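유실물 처분에 관한 보고

수신: 트로소프 항만청 민원국
발신: 넴포트 여객부두 유실물 보관소

본 보관소는 여객부두 제4대합실 폐쇄에 따라 보관 중인 물품 전량을 정리하고 그 결과를 다음과 같이 보고합니다. 보고자는 보관소장 로디카 파스쿠이며, 본 문서에 기재된 내용에 대한 책임은 전적으로 보고자에게 있습니다.

정리 개시 시점의 등록 물품은 3,404점이었습니다. 이 가운데 소유자에게 반환된 것이 836점이고, 나머지는 규정 제2조에 의거하여 매각, 기증 또는 폐기로 분류하였습니다. 우산과 장갑은 관례에 따라 선원 숙소로 이관하였습니다. 장갑은 짝이 맞지 않는 것도 함께 보냈는데, 숙소 측에서 이의를 제기하지 않았습니다.

반환 절차에서 특기할 사항은 다음과 같습니다.

트루마흐행 정기선이 운항을 중단한 뒤로 해당 노선의 승객은 보관소를 찾지 않습니다. 그럼에도 본 보관소는 등록된 주소 전부에 통지서를 발송하였습니다. 상당수가 수취인 불명으로 되돌아왔고, 되돌아온 통지서 역시 규정상 유실물에 준하여 등록하였습니다. 민원국에서 등록 번호가 중복된다고 지적하신 부분은 이 때문입니다. 정정을 원하신다면 별도의 공문을 보내 주시기 바랍니다.

프레다 마을의 한 노부인은 9월 들어 네 차례 내방하여 남편의 모자를 청구하였습니다. 색상과 치수, 안감에 수놓인 글자에 대한 진술은 매번 일치하였으나, 그러한 모자는 접수된 사실이 없습니다. 본인은 첫 방문 시 이를 고지하였습니다. 두 번째 방문 시에도 고지하였습니다. 세 번째 방문 시 노부인은 모자가 아직 배에 있을 것이라고 진술하였으며, 본인은 그 진술을 접수 대장 비고란에 기재하였습니다. 비고란에 승객의 추측을 기재하는 것은 허용되지 아니하므로 해당 기재는 보고자의 과실입니다.

네 번째 방문 시 노부인은 청구를 하지 않았습니다. 대합실 의자에 앉아 계시다가 마감 종이 울리자 일어나서, 문을 닫으면 등불은 누가 켜느냐고 물었습니다. 부두 등불의 점등은 본 보관소의 소관이 아닙니다. 본인은 그렇게 답변하였습니다. 노부인은 고개를 끄덕이고, 남편도 소관이 아닌 일은 하지 않는 사람이었다고 말했습니다. 그 말이 칭찬이었는지 여부는 확인하지 못하였습니다.

그날 저녁 본인은 부두 끝까지 걸어가 등불을 켰습니다. 사용된 기름은 보관소 비품이 아니라 본인의 사비로 충당하였음을 밝혀 둡니다. 이후에도 매일 점등하였으며, 이에 대하여 시간외 수당을 청구하지 아니합니다.

보관 선반의 정리는 무게가 많이 나가는 물품부터 시작하였습니다. 여행 가방은 개봉 절차를 거쳐 내용물을 따로 기록하였습니다. 한 가방에서는 결혼식 예복과 함께 청첩장 묶음이 발견되었는데, 기재된 날짜는 이미 지난 것이었습니다. 본인은 청첩장의 주소로 예복을 발송하였고, 신부라고 밝힌 분으로부터 짧은 회신을 받았습니다. 결혼식은 예정대로 치러졌으며 신랑은 형의 양복을 빌려 입었다고 합니다. 소매가 짧았으나 사진에는 잘 드러나지 않는다는 내용도 있었습니다. 회신 원본은 첨부하지 않았습니다. 민원국에서 필요로 하는 서류가 아니라고 판단하였습니다.

선반 하단에서는 접수증이 떨어져 나간 바이올린 활이 나왔습니다. 악기 없이 활만 접수된 경위는 대장에 없습니다. 본인의 전임자는 글씨를 흘려 쓰는 습관이 있었고, 비가 오는 날의 기록은 특히 판독이 어렵습니다. 활은 음악학교에 기증하려 하였으나 학교에서 소유자의 포기 각서를 요구하여 보류하였습니다. 각서를 받을 소유자가 있었다면 활을 돌려드렸을 것입니다. 이 점을 학교에도 서면으로 설명하였으나 같은 양식이 다시 왔습니다.

어린이 물품은 마지막에 정리하였습니다. 아이들은 통지서를 받지 않으며, 부모들은 대체로 새것을 사 줍니다. 따라서 이 분류의 반환율은 언제나 낮습니다. 소형 완구류에 대해서는 통상의 공매 절차를 적용하지 않고 인근 보육 시설에 우선 의견을 구하였습니다.
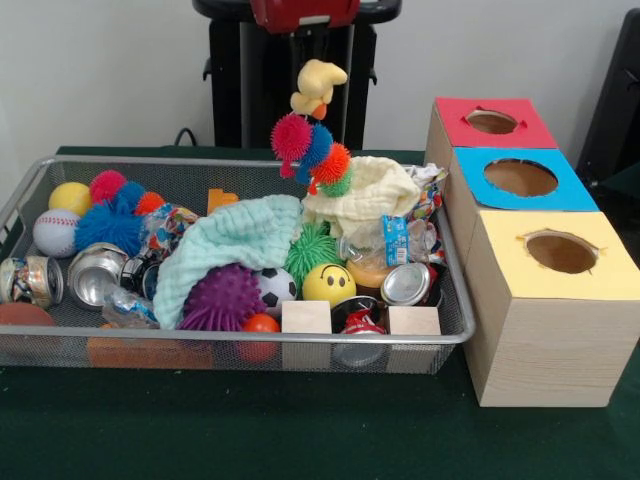

장난감이 가득 담긴 금속 용기와 구멍이 뚫린 색색의 상자 세 개

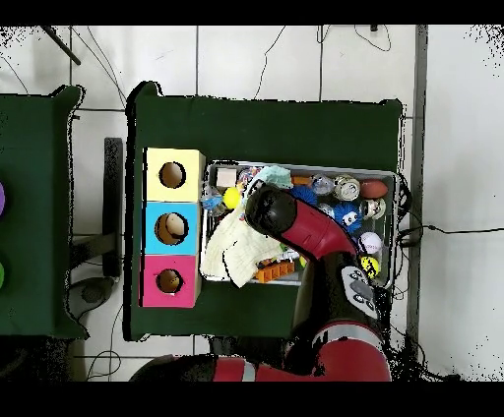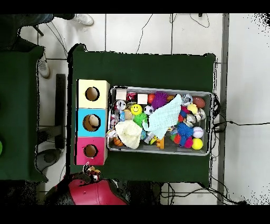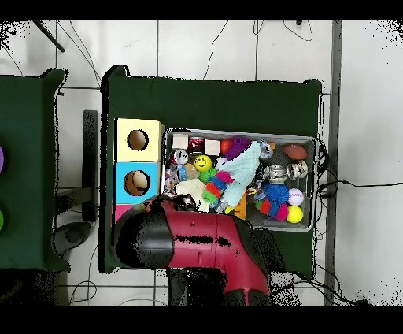

보육 시설의 회신은 일주일 만에 도착하였습니다. 원장은 기증을 수락하면서, 원래 주인이 찾으러 올 경우 언제든 돌려주겠다는 문구를 스스로 추가하였습니다. 규정에 없는 조항이지만 삭제를 요구하지 않았습니다.

이로써 선반은 모두 비었습니다. 다만 활 한 점은 처분이 완료되지 않았고, 본인이 임시로 보관하고 있습니다. 보관 장소는 자택 현관의 우산꽂이입니다. 부적절하다고 판단하실 경우 지시에 따르겠습니다.

폐쇄 당일의 경과를 보고합니다. 본인은 오전에 열쇠를 반납할 예정이었으나, 인수 담당자가 도착하지 않아 오후까지 대기하였습니다. 그사이 젊은 선원이 들어와 모자 하나를 접수대에 올려놓았습니다. 트루마흐 항에 묶여 있던 배의 선실을 청소하다가 발견하였다고 했습니다. 회색 펠트 모자였고, 안감에는 글자 두 개가 수놓여 있었습니다.

접수 업무는 전날 자로 종료된 상태였습니다. 대장은 이미 봉인되었고 접수증 용지도 남아 있지 않았습니다. 규정에 따르면 본인은 선원에게 트로소프 본청을 안내하여야 했습니다. 본청까지는 배로 하루가 걸립니다.

본인은 봉인을 뜯고 모자를 접수하였습니다. 등록 번호는 부여하지 못하였으며, 비고란에 노부인의 진술을 다시 옮겨 적고 그 아래에 사실로 확인됨이라고 기재하였습니다. 봉인 훼손에 대한 경위서는 이 보고서로 갈음하고자 합니다.

인수 담당자는 저녁 무렵 도착하여 열쇠를 수령하였습니다. 본인은 등불을 켠 뒤 프레다행 마지막 마차를 탔습니다. 모자는 상자에 넣어 무릎 위에 올려 두었습니다. 마차 요금 영수증을 첨부하오니, 출장 여비로 인정되는지 검토하여 주시기 바랍니다.

2019년 9월 25일
넴포트 여객부두 유실물 보관소장 로디카 파스쿠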